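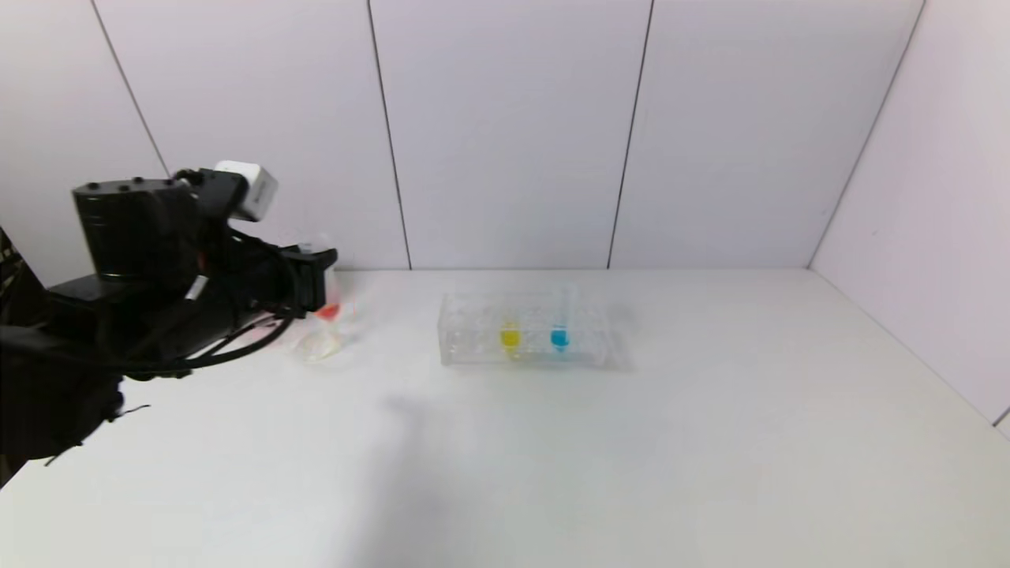 Every June the Plemorwood water report lands in my mailbox, and every June I'm told my tap water is excellent. Maybe it is. But one page of green check marks doesn't tell me much. Liquid in a clear plastic rack of test tubes looks scientific, and so does a brochure.

I asked Osten for the full numbers. They sent me 11 pages and a coupon for a $209 filter. 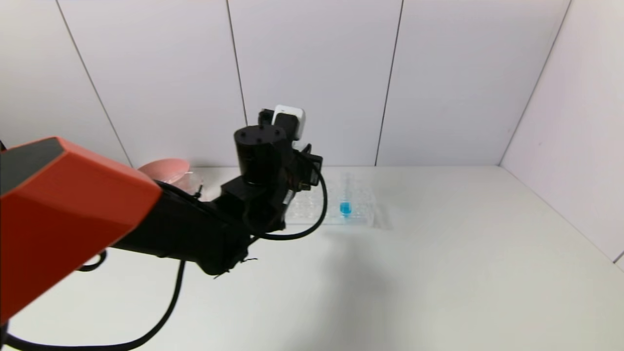
What I'm doing instead

Running the cold tap for a minute and keeping my money.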